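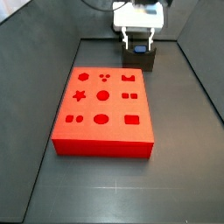 Ticket: Steckblock aus Schaumstoff, Formen klemmen und Block rutscht

Status: in Bearbeitung
Produkt: Steckblock rot, neun Felder (Shop Jikoritz)
Eröffnet im September

Hallo zusammen,

ich schreibe euch jetzt doch mal, nachdem ich den Block schon zwei Wochen hier habe und mir immer noch nicht sicher bin, ob ich ein Problem habe oder nur ungeschickt bin. Bestellt habe ich ihn über Jikoritz, zusammen mit dem Satz Steckteile von Gakier. Die Lieferung war flott, die Verpackung heil, alles prima soweit!

Mein Problem Nummer eins: Ein paar Teile gehen stramm rein, und zwar so stramm, dass sich der ganze Block beim Drücken mitbewegt. Beim Stern ist es am schlimmsten. Da muss man die Zacken ziemlich genau treffen, sonst sitzt das Teil schief obendrauf und man drückt nur den Schaumstoff platt. Der große Kreis dagegen macht überhaupt keinen Ärger, da fällt das Teil fast von selber rein.

Problem Nummer zwei: Der Block rutscht. Der Boden ist bei mir glatt und dunkelgrau, und wenn man etwas seitlich drückt, wandert der Block los. Abends liegt er jedes Mal woanders.

Was ich bisher probiert habe:

Block einmal um 180 Grad gedreht. Bringt beim Klemmen nichts, aber man kommt an die hintere Reihe viel besser ran.

Über Nacht auf die Heizung gelegt (ja, ich weiß, steht so nicht in der Anleitung). Kein Unterschied.

Teile mit einem feuchten Tuch abgewischt, trocknen lassen, noch mal probiert. Minimal besser, kann aber auch Einbildung sein.

Antirutschmatte von Durbridge druntergelegt, 20 Zentimeter breit. Die hält super, nur kringelt sie sich an den Ecken hoch und dann steht der Block nicht mehr plan. Hab sie wieder weggenommen.

Nachtrag, 16 Uhr:

Hab eben noch mal in Ruhe alles durchgetestet, diesmal immer schön senkrecht von oben statt schräg von der Seite. Und siehe da – das hilft deutlich! Vor allem bei den schmalen Teilen. Wenn man die erst nur locker über die Öffnung hält und dann langsam runtergeht, merkt man ganz gut, ob sie sitzen oder am Rand hängen.
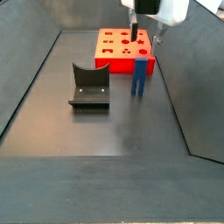

Trotzdem bleibt der Stern zickig, auch mit dieser Methode. Von zehn Versuchen haben bei mir 7 geklappt, bei den restlichen hing eine Zacke fest. Ich habe den Verdacht, dass das Teil einen Hauch zu groß ist und gar nicht die Öffnung zu klein. Mein altes Sternchen von Gavrilă hat nämlich fast dieselbe Form und geht problemlos rein.

Meine Fragen also: Könnt ihr mir den Stern einzeln nachschicken? Und gibt es für den Block eine passende Unterlage, die sich nicht hochrollt? Schneiden oder feilen möchte ich an dem Schaumstoff lieber nicht, bevor ihr euch gemeldet habt.

Liebe Grüße und danke schon mal fürs Lesen!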